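March, second week of the pad trials

Started at 7:40. Swapped the controller firmware back to the previous build before doing anything else, on account of the current limit drifting in yesterday's session. The drift is gone. I still don't know whether it was the build or the supply, so the supply goes on the list for tomorrow.

The plan for the week is to settle which of the two hand-held tools we use to record panel handling. The Casum unit has the parallel jaw and the stiff fingers. The Skereo unit has the linkage with more give in it, and a wrist camera mount that I have now retightened more often than I would like. Both take the same pad block with two screws, so I can move pads between them without reprinting anything.

Morning was Casum only. 30 trials, edge approach from the front, panel upright, opening set wide at the start and closed at the lowest speed setting the controller allows. Pass is a clean hold and a lift of 8 mm for the count of five. Fail is anything else, including a hold that creeps. 16 passed on the old pads. I had expected better. Most of the failures were the same failure: one finger touches first, the panel tips on its bottom edge, and the second finger arrives at an angle and takes only the corner of the pad.

Tried shimming the left pad by one layer of tape. It moved first contact to the other finger and fixed nothing. Took the shim out.

After lunch I went over the approach step by step with the trigger held just short of contact. Depth by eye is poor on clear stock. With the painted blanks I can place the fingers within a couple of millimeters every time, and with the clear panel I tend to stop early or run into the edge. The edge line is the only thing worth steering by. The face is no help, because whatever is behind it comes straight through, and the lamp puts a streak on it that moves whenever the tool does.

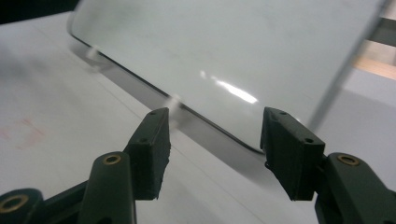

Why does a gripper camera have trouble with a clear panel?

Most of what reaches the sensor from a clear panel is light from the surface behind it, so there is little texture on the panel itself to track or match. Reflections make it worse. They shift with the camera, and a tracker that locks onto one will report motion the panel didn't make. Edges and shadows hold up better and are usually what a depth estimate ends up resting on.

Wrote that down because I have explained it three times this month and would like to paste it next time.

Ran the recordings through the Vora tracker in the afternoon. One clip at 227 frames for the test, default settings. It held the bottom edge well until a finger crossed in front of it, then jumped to the glare and stayed there. Turned the highlight rejection up two steps. The jump went away and so did a good part of the edge. One step up is the compromise for now. I have not tried exposure, and I should have done that before touching the software at all. Lower exposure would bring the streak down and leave the dark edge line more or less as it is.

The shadow under the edge may be useful. On a white table it gives a soft band that stays with the panel, and the tracker can be told to prefer it. It would fail on any dark table, so it is no good as a general method, but the Chauvin cell has a white top throughout and that is the job this is for.

Pads. The rubber wears at the lower edge first on both units, which fits with the fingers coming up from below and dragging. Rough rubber there doesn't seem to cost holding force as long as the upper half seats flat. I would still replace a pad once the wear reaches the lower screw. Checked screw torque on all four pads and found one loose on the Skereo, the same one as last time. Thread lock applied, left to cure overnight.

Did one short session with the Skereo before stopping, not enough to score. The give in the linkage does what I hoped: when one finger lands early it yields, and the panel stays up long enough for the other to get there. The cost is at the lift. The hold is springy and the top of the panel sways. For recording demonstrations that may be acceptable. For the arm it probably isn't, unless the lift is slowed, and Chauvin will ask about cycle time.

Current leaning is Skereo for the hand-held recordings and the stiff Casum fingers on the arm, with the mismatch between them corrected in the controller. I don't like having two geometries in one data set. The finger lengths differ and the camera offset differs, and both would have to be carried through every calibration file.

Tomorrow: exposure first, one step at a time, same panel. Then the full set on the Skereo with the cured screw, same pass rule. Check the supply under load. Wipe the table before starting. Order pad rubber in the softer grade, both sizes.

Stopped at 6:15. Batteries on charge, tool two on the left bay because the right one is slow.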